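Ticket: Photos refuse to upload to listings, app says "file too large"
Opened by: Ánh Ninh
Product: Skellska Seller (phone app and website)
Status: Resolved
Opened: September 11, 2022

Hi there! I sell second-hand clothes through my shop page, mostly jumpers and winter stuff, and I've been trying to get a new batch up before the cold sets in. Up to last week everything went through fine. Now every time I add a photo the bar crawls to 80 per cent, sits there for ages, and then I get "Error 44: file too large". My photos are nowhere near the limit, they're all under 700 KB, so I'm a bit stumped.

What I've tried so far:

Turned the phone off and on (of course)
Deleted the app and put it back on, which lost my drafts, so please warn people about that!
Used the website on my laptop instead. Same error, same spot
Swapped from home wifi to mobile data. No change
Renamed the files in case it didn't like the brackets
Tried my partner's login on the same laptop and her photos went up straight away, grrr

That last one makes me think it's something on my account and not the files. I'm attaching two that got knocked back so you can have a go with them at your end.
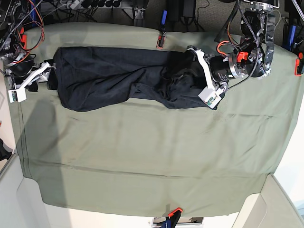
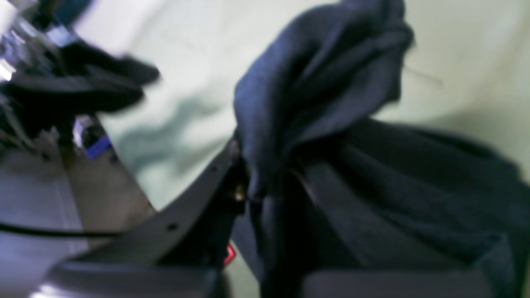
Attachments (2): dark fabric garment, both rejected with Error 44

Reply from Tin-yau Yang, Skellska support

Hi Ánh, thanks for trying all that before writing in, it saved me a heap of time. Both attachments uploaded to my test shop without a murmur, so I agree the files are OK. Could you open Settings, then Storage, and tell me what it says next to "Archived listings"? And which region is your shop in?

Reply from Ánh Ninh

It says 200 of 200, in red. I never archive anything though, I just mark things as sold? Region is Gudville.

Reply from Tin-yau Yang

There's our culprit. Sold items move to the archive by themselves, and once it's full the server turns new photos away. It should say "archive full" but the app shows the wrong message, sorry about that. I've passed it on to the developers. For now:

1. Go to Settings, Storage, Archived listings.
2. Sort by oldest and tick the ones you don't need.
3. Choose Export first if you want the sales records for tax.
4. Tap Remove, then sign out and back in.

Don't skip the signing out. The count doesn't refresh otherwise and you'll get the same error again.

Reply from Ánh Ninh

It worked!! I cleared out everything from before last November and the photos flew up on the first go. I did forget to sign out the first time and had a little panic, so you were right about that bit. The export came through as a spreadsheet with the prices in the wrong column, but I can live with that. Should I open another ticket for it?

Reply from Tin-yau Yang

Yes please, and put "export columns" in the title so it lands with the right team. Closing this one now.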